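Market traders to drop plastic punnets by August

14 February 2022
By Cathal Phelan

Plastic punnets and shrink-wrapped fruit will be gone from Medard covered market by August, after stallholders on the food side agreed to go over to loose selling. Apples, pears, plums, citrus, the lot. Soft fruit gets a card tray. First stalls start next week.
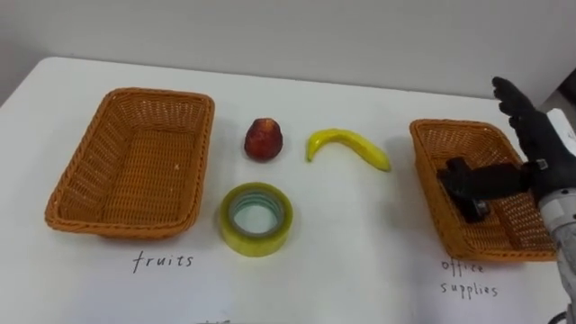
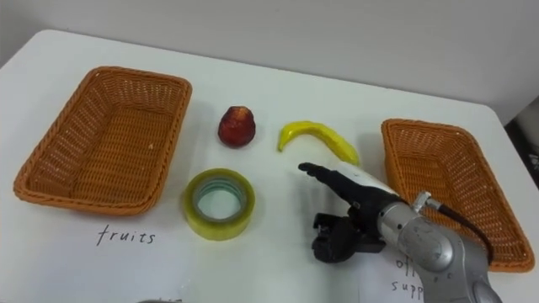
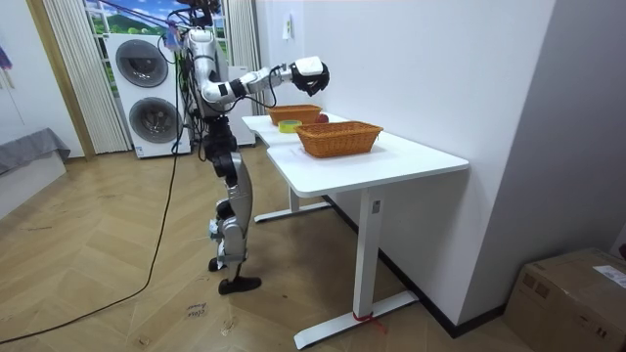 The change covers every greengrocer in the lower hall, plus the two on the Brzozowska Street steps who trade outside. Between them they get through 800 plastic punnets on a normal Saturday, more in strawberry season. Traders have been buying them in by the pallet and the price has gone up twice since last summer. Selim Oral, who has had the corner pitch for years and did most of the talking at the meeting, wants things kept plain. Low open baskets, nothing tall, and a label people can read without bending down. A woven basket with flared sides and the word "fruits" written by hand on the white top just below it, as in the first picture, is pretty much his idea of signage. He does not want printed boards. "You change what's in the basket three times a day," he said. "By the time the board's printed the plums are finished."

Not everyone is so relaxed about it. Haiyan Ye sells mostly grapes and cherries and says loose grapes are a headache – people pull a bunch apart, leave the half they don't want, and the stalks go brown by lunch. She asked for a longer run-in and has got one. Her stall can keep lidded trays until the end of the changeover, card not plastic, and she will weigh bunches behind the counter instead of letting shoppers help themselves.

"I'm not against it," she said. "I just don't want to be picking grapes up off the floor all day."

The other worry is prices. A punnet is a fixed price and people know where they are with it. Loose means scales, and scales mean a queue. Oduor Khaemba, who runs the fruit and juice stall by the east doors, did a trial of loose selling over two weeks in January and asked customers as they paid. Of those who answered, 92 said they would carry on buying loose if the price by weight came out the same or cheaper. The main grumble was waiting. He has since bought a second set of scales.

He also threw less away, he says. A punnet with one bad peach used to go in the bin whole or get sold off at the end of the day for next to nothing. Loose, the bad one comes out and the rest gets sold. He did not have a figure for this. "Less. You could see it in the bin."

Paper bags will be free at first. Shoppers who want something sturdier can borrow a string bag for a deposit of 40p, paid back at any stall in the hall. The bags come from Bekar, the household goods shop upstairs, which has ordered 600 of them in one go and will restock if they walk off. There was some talk of a pound deposit but it was felt too much for pensioners buying two bananas and a lemon.

Baskets are up to each trader. Several have wicker already, a few are using the shallow wooden crates the fruit arrives in. One thing the hall manager's office did insist on is that whatever goes on the counter must be easy to wipe or easy to line, and that nothing sits straight on the floor. Linings to be changed daily. Old liners and squashed fruit go in the green bins at the back, which will be emptied every morning instead of every other.

Wholesalers have been slower to come round. Ivar, the wholesaler which supplies most of the hall with apples and citrus, still sends a good part of its order in bagged nets and film. It has told traders it can do loose crates for apples, pears and oranges straight away. Lemons and limes later in spring. Anything that comes already wrapped from abroad is out of its hands, it says, and stallholders will have to unwrap it themselves. So there will still be plastic behind the counter for a while, just not going home with the shopper. Oral called that "a fair point and a bit of a cheat" and said he would be asking again in the summer.

Salad and herbs are not part of it. Nor are mushrooms, which most stalls sell loose in any case. Cut melon and pineapple will still be sold in lidded pots, since it has to be covered, though two traders are looking at whether customers could bring a tub from home. Khaemba is keen. He already fills peoples own bottles with juice and says it takes no longer than a paper cup.

Regulars had mixed views when asked in the hall this morning. Takumi Takagi, buying pears for the week, was pleased. He lives alone and has never needed six of anything. "I buy a pack, I eat four, two go off. Every time." Another shopper at the same stall said she liked punnets because she could see what she was getting and did not want "everyone's hands" on her fruit. Oral's answer to that one was short – wash it, same as you would anyway. Tongs will be put out at stalls that ask for them.

A woman with a pushchair wanted to know whether the aisles would get narrower with baskets out. They shouldn't. The yellow line stays where it is and counters can't come past it, the office confirmed, and wardens will be round to check in the first fortnight.

Outside stalls on the Brzozowska Street steps have a bit longer because of the weather. Paper bags and rain do not mix, and the awning on that side has leaked since the autumn. Repairs are due before Easter. Until then traders there can carry on as now if they need too, and will be brought in with the rest once the cover is fixed.

Stock of unused punnets is the last loose end. Most stalls have a month or two's worth under the counter and nobody wants to bin them. They can be used up on soft fruit until they run out, and after that no new ones are to be bought. One trader has offered his to the allotments on Medard Lane for seedlings, and there is room for more there if others want to do the same. Drop them at the gate, stacked and rinsed please, Saturday mornings only.

Market hours are unchanged. Deposit bags can be picked up from Bekar or any fruit stall from next week. Anyone with questions about the changeover can leave a note at the office by the main entrance, open until four.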